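Bendport Shared Study Room
Progress report to the Pekar Small Grants Program
Reporting period: April to September
Prepared by the room coordinator, Bendport Community Learning Centre

1. Purpose of this report

This is the second of three reports due under the agreement. It covers the furniture and desk equipment installed in the shared study room, the end-of-session clearing procedure, expenditure to date and the work planned for the remaining period. The heating and lighting items reported last time are closed and are not repeated.

2. Background

The grant supports conversion of the former meeting room into a study and craft room bookable by the hour. The long boardroom table was removed in April. The centre had two difficulties with it: the corners restricted access along the window wall, and seating at opposite sides was too far apart for two people to work from one screen. The replacement furniture is curved in outline and can be approached from any side.

Bookings fall into three groups. Homework and study sessions run from 3.30 pm until closing. Job search and forms assistance takes up most mornings. The paper craft group uses the room in the early afternoon and works with card, stickers and marker pens. All three groups use the same tabletops, so the equipment has to be put out and put away several times a day.

3. Work completed

3.1 Tables

The curved tables were supplied and assembled by Moreira. One table arrived with a damaged foot and was exchanged at no cost to the project. Levelling took longer than allowed for, as the floor falls slightly towards the door, and packing pieces were fitted under two legs at that end of the room. These will be replaced with adjustable feet when the supplier has stock.

The tabletops have been wiped down daily with a neutral cleaner since installation. Adhesive residue from stickers is the main cleaning problem. It lifts with warm water and a plastic scraper if dealt with the same day. Solvent cleaner was trialled on the underside of one top and left a dull patch, and is now excluded from the cleaning cupboard for this room.

3.2 Desk equipment

Each workstation set consists of a laptop, a mouse and a mouse pad with a raised wrist rest. Laptops are held at the front desk and issued at check-in. The mouse and pad are left in the room, in the drawer unit, and are put out by the user.

The pads were chosen for the wrist rest. The plain flat pads bought in the first period slid on the new tabletops and were returned for credit. The present pads are soft, of irregular outline and mostly in light colours with cartoon printing. The pattern was what the supplier had available at the price. Adult users have raised no objection, and the pads are easy to pick out among papers. A plain alternative will be priced before any reorder.

The mice are also coloured. Under the previous arrangement black mice were regularly packed into users' own bags by mistake. The replacement set is in pale colours and losses in this period were nil. One unit stopped responding and was replaced by the supplier under warranty.

3.3 Workstation layout

A standard position was drawn up for the mouse and pad after several users reported knocking card and pens onto the floor. The layout is simple and is printed on the inside of the drawer unit:

The pad sits with the wrist rest towards the user.
The mouse is kept on the pad when the workstation is ready for use.
Pens, cases and staplers go to the far side of the table.
Loose card and stickers go in the craft tray before a laptop is put out.

Compliance is mixed. The first two points are generally followed once the layout has been shown to a user. The last two are not, particularly at the changeover between the craft group and the afternoon study session, when small pieces are commonly left on the tabletop. The mouse is also used directly on the wood where the pad has been pushed back to make room for papers. Tracking on bare wood is acceptable, though users have noted wrist discomfort in longer sessions without the rest.

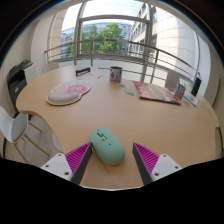
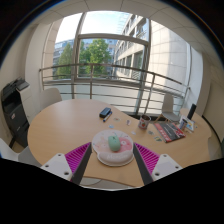

Curved table with mint-green mouse and wrist-rest pad. First picture: mouse on the bare tabletop, pad further back. Second picture: mouse on the pad. Small flat pieces are on the tabletop in both.

3.4 Clearing procedure

The original proposal allowed for a written checklist signed at the end of each booking. This was introduced in May and withdrawn in June. Users signed it without reading it, and the sheets took staff time to file. The procedure now in place has staff check the table at handover and put away what remains. It is quicker, and it puts the checking with people who know where things belong.

The steps are as follows. Paper pieces are gathered first and sorted into keep and discard by the craft group's own box. Pens are capped and returned to the cup in the drawer unit. The pad is lifted and the wood beneath it wiped, as stickers tend to migrate under the edge. The pad and mouse go back last, in the standard position if a study session follows, or in the drawer if the next booking is for craft.

A shallow tray for flat cut pieces has been requested by the craft group and is included under section 6. The existing tray is too deep. Small stickers lie flat at the bottom and are difficult to pick up, so users leave them on the table. A tray with a low lip and a light-coloured base should reduce this.

4. Usage

The room took 311 bookings in the reporting period, against a target of 200. Of these, 84 were for the craft group and individual craft users. The remainder were study, job search and forms assistance sessions. Booking data is taken from the Durkel system used across the centre and does not include drop-in use, which is permitted when the room is free and is not recorded.

The target was set before the room opened and was low. A revised target is being prepared for the final period. The centre would prefer to measure hours as well as bookings – a short forms session and a full afternoon of study presently count the same – and the Durkel export can be configured to report this without extra cost.

5. Expenditure and variations

Expenditure on tables is complete and within the approved amount. Expenditure on desk equipment is within budget after the credit for the returned flat pads. Invoices have been lodged separately through the Pekar portal.

One variation is requested. The budget contains $400 for printed signage, which has not been spent. The layout card in the drawer unit was produced in-house and larger wall signs are no longer considered useful, given the experience with the checklist. The centre asks that this amount be moved to storage and small fittings, covering the trays, adjustable feet and a replacement drawer runner. No increase to the total grant is sought.

6. Issues and risks

Changeover time. Bookings currently run back to back. Staff need a short gap to clear paper pieces and reset the workstation. A gap between the craft and study bookings will be trialled next period. The effect on availability is small, as most study users arrive after the start of their slot.

Surface wear. The light wood finish shows pen marks readily. Marker on the tabletop has been removed in each case so far. Cutting mats have been supplied for blade work and their use is a condition of craft bookings.

Pad hygiene. The fabric wrist rests hold dirt more than the flat pads did. They are spot cleaned with a damp cloth and dried flat. Service life is expected to be shorter as a result, and an allowance for replacement has been included in the centre's own operating budget so that the cost does not fall to the grant.

Storage. The drawer unit is at capacity. The top drawer sticks when the pads are stacked with the wrist rests on the same side. Alternating them solves this, but the drawer runner is also worn and requires replacement in any event.

7. Work planned for the final period

Supply and fitting of adjustable feet by Moreira, subject to stock.
Purchase of shallow trays for flat pieces, subject to approval of the variation.
Trial of a gap between craft and study bookings.
Replacement of the drawer runner.
Reconfiguration of the Durkel export to report hours used.
Short user survey covering table height, seating and wrist support.
Final acquittal and asset list.

8. Matters for decision

The program is asked to note progress to date, to approve the transfer of the signage amount to storage and small fittings, and to confirm whether hours used will be accepted as a measure in the final report. A response before the end of October would allow the trays and fittings to be ordered together.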